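Irnura Home Tasks - Support Tracker
Ticket 243: Table-clearing policy stalls near the bowl
Status: Open, waiting on reporter
Component: Prasum simulator / two-arm kitchen set
Opened: August 25, 2021

Reporter wrote:

Hello everyone, and thank you in advance for reading, as I know these tickets pile up and mine tend to run long. I'm with the small group at Plelbridge that is trying to find out whether a two-armed robot can tidy a kitchen table well enough that a regular family would put up with it. We've been using the Prasum simulator since April and by and large it has been a pleasure (the new floor is lovely, by the way!).

The trouble is with the bowl. We ran 108 episodes overnight on the standard kitchen set with the Lozano controller, and 40 of them ended in a timeout. In nearly all of those 40 the log says the same thing: the arm on the bowl side reaches its pre-grasp pose, the planner reports "no valid approach," and then the whole robot sits there until the 60 second limit runs out. The other arm is perfectly healthy through all of this and just waits for its turn, like a polite guest at dinner.

I saved a view from one of the runs so you can see how close together things get on that side of the table.

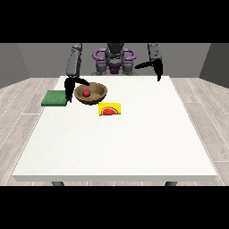 Bowl with the red ball in it, left gripper down beside the rim, green pad just to the left.

My guess, and it is only a guess, is that the planner treats the green pad as a solid obstacle with a generous margin and then decides the finger can't fit between it and the bowl. A person wouldn't think twice. You'd nudge the sponge over with the back of your hand and carry on. I'd love to know whether there is a setting for that or whether we need to teach it ourselves.

What I've tried so far:

Restarted the simulator and cleared the scene cache. No change.
Lowered the approach speed by half. Same timeouts, only they took longer to get started.
Swapped which arm goes first. A few more episodes finished, but I wouldn't call it fixed.

Support replied:

Thank you for such a thorough write-up, and please don't worry about the length - it saves us asking. Your guess sounds sensible to us. The default clearance in the Lozano controller was picked with shop-floor bins in mind, where everything has its own slot and you really don't want a finger brushing anything. Kitchen tables are a good deal messier than that.

Could you try two things for us? First, open the controller settings and turn on "allow light contact" for soft objects only. The sponge should already be tagged as soft, but do check, as some older copies of the kitchen set lost their tags during an update. Second, run a batch with the objects given more room, and the bowl left empty, so we can tell whether the planner is upset about the gap or about what's in the bowl.

Reporter wrote:

Back again, with coffee. The sponge tag was indeed missing in our copy, so well spotted! I put it back and turned on light contact, and then I set up the layout for the roomier batch with an empty bowl and the yellow can standing well off to its right. 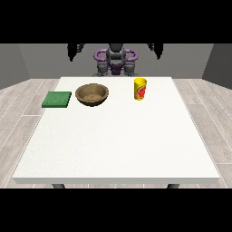
I haven't started the long batch yet, as I'd like to be sure I'm changing only one thing at a time. Should I leave light contact on for this one, or turn it off and keep the old clearance? I can see an argument either way. If it's on and everything passes, we won't know which change helped.

While I have your ear, a wider question, and feel free to move it to the forum if it doesn't belong in a ticket. People here keep asking me if the robot is ready for a real kitchen, and I never have a short answer. Picking up a ball from an open table, yes, most days. Clearing up after breakfast with a sponge in the way, I'd have to say no, and I'd be nervous about anything with milk in it. Do your other users see the same gap between the easy pickups and the crowded ones?

Support replied:

Please turn light contact off for this batch and leave the tag fixed. Then run the same layout again with it on, and send us both logs. As for the wider question, yes, crowded tables are where most of our household tickets come from, and we'd be glad to hear more about your breakfast tests on the forum. We'll keep this ticket open until the logs arrive.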